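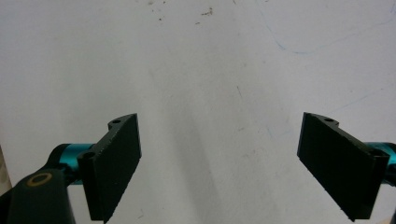
The worktable top, off-white, as of this afternoon.

Britier top coat on an off-white work surface: worth it or snake oil?

ypillai
Posted in Surfaces and Finishes

I have a worktable with an off-white top that gets used every day. Parts get sorted on it, things get glued on it, coffee goes on it. A guy at the supply counter wants to sell me the Britier top coat kit, the one with the two bottles and the foam pads. He says it will "lock in" the color and I'll never have to scrub again. The price is $400, which is more than I paid for the table.

My problem is I can't find one person who put it on a pale top and came back a few years later to say how it went. All the reviews are from the week it went on. Of course it looks good the week it went on.

Has anybody here lived with it? I'm not looking to be talked into it.

Yusri Pillai

sawdust_pete

I've lived with it. Four years on a white desk in a sewing room. It beads water. Marker wipes off if you get to it the same day. I'd buy it again.

ypillai

Thanks. What happens if you don't get to it the same day? And did it change the color at all? Mine is already off-white and I don't want it going any further in that direction.

sawdust_pete

If you leave it, it stains like anything else. As for color, no change that I noticed.

hpelupessy

"No change that I noticed" is carrying a lot there. You look at the same desk every day for four years, you won't notice it going yellow. I didn't notice mine until I moved a lamp base and found a lighter circle under it. That was a clear coat too, a different brand, same sales pitch.

I'm not saying Britier yellows. I'm saying Pete doesn't know if it does, and neither does the counter guy.

sawdust_pete

Herman, I have eyes. There's a window right next to it.

hpelupessy

A window makes it worse! Put a coffee can on the desk, leave it there until September and then pick it up.

mudroom_linda

Before anybody spends $400, what is the top made of? A coating that soaks into bare wood is going to do nothing on laminate except sit there and peel. From the picture all I get is pale and flat.

ypillai

It was sold to me as a Delteck laminate. The sticker is long gone so I'm going on what the last owner said. I have my doubts, because he also told me the drawers were dovetailed and they are stapled.

mudroom_linda

Then find out first. Unscrew a leg or look at the underside. On a cheap panel there's usually a raw edge somewhere you can't see from above. If it's laminate you already have a hard plastic layer on top, and that layer is what you're being asked to pay to protect.

ypillai

The counter guy said it "bonds with" laminate. I asked him how and he showed me the back of the box. The back of the box says it bonds with laminate.

hpelupessy

There's your independent testing.

grainfill

Going to disagree with the crowd a little. I put Britier on two laminate tops and it held on both. You have to scuff the surface first, which the box mentions in tiny print, and most people skip it because they're scared to take sandpaper to something shiny. Three coats, thin. The people who say it peels didn't scuff.

It is a real product. Whether it's a $400 product is another matter.

mudroom_linda

So you wrecked a good factory finish to make room for a worse one you brushed on yourself. I don't see how that's a win. If the kit fails you can't go back, you have a scuffed top.

grainfill

Neither of mine had a good factory finish. One had a burn in it and the other had been cleaned with scouring powder for years. Starting from there it was a clear improvement. On a top in decent shape I'd leave it alone, so I guess we agree on that part.

ypillai

That's useful. Mine isn't burned. It has dull areas where my elbows go and a glue ring that won't come up, and that's my whole complaint. I was hoping to fix those and keep from making new ones.

hpelupessy

A clear coat over a glue ring gives you a glue ring under glass. Get the ring off first. What have you tried?

ypillai

Dish soap, rubbing alcohol, a plastic scraper. The alcohol softened it some and then it quit. A neighbor swears by Grirnoso paste but I've heard that name from exactly the kind of person who also sells it.

sawdust_pete

Grirnoso is fine. Dab it on, cover it with plastic wrap, leave it 45 minutes. Try a corner first.

hpelupessy

I'd use warm vinegar on a rag for the same 45 minutes and keep the money. I've tried both. Couldn't tell you which one did more, the plastic wrap may be doing most of the work in either case.

sawdust_pete

So you have used it.

hpelupessy

My brother-in-law left a tub in my garage. I never said it doesn't work, I said vinegar is cheap.

mudroom_linda

What kind of glue? Everybody is naming cures and we don't know what the stuff is. Vinegar is fine for white glue. It's a waste of an afternoon on epoxy.

ypillai

Could be either. There's been both on that table. The ring is clear and hard, so I'm leaning epoxy, which would explain the soap doing nothing.

mudroom_linda

Then heat. Hair dryer, low, keep it moving, and go back in with the plastic scraper. Don't park it in one spot or you'll lift the laminate, if it is laminate.

grainfill

Seconding the hair dryer. And for the dull areas, get a big desk mat and put your elbows on that. It costs next to nothing and you can throw it out when it's ugly.

ypillai

I hate mats. Things catch on the edge and I end up working half on and half off it. But I admit it beats $400.

Checked the underside just now. There's a brown backing sheet and what looks like pressed board at one of the screw holes, so the last owner may have told the truth once. I'm going to do the hair dryer tonight and hold off on the kit.

sawdust_pete

Your call. Mine still beads water.

hpelupessy

So does my laminate, Pete, and I never put anything on it.

grainfill

If you change your mind, at least ask the counter for a sample bottle. They keep small ones and don't offer them. Put it on the underside, scuff half the patch and leave the other half alone, and see what a fingernail does to each after a month.

ypillai

He told me there are no sample bottles. I'll ask again when somebody else is on the register.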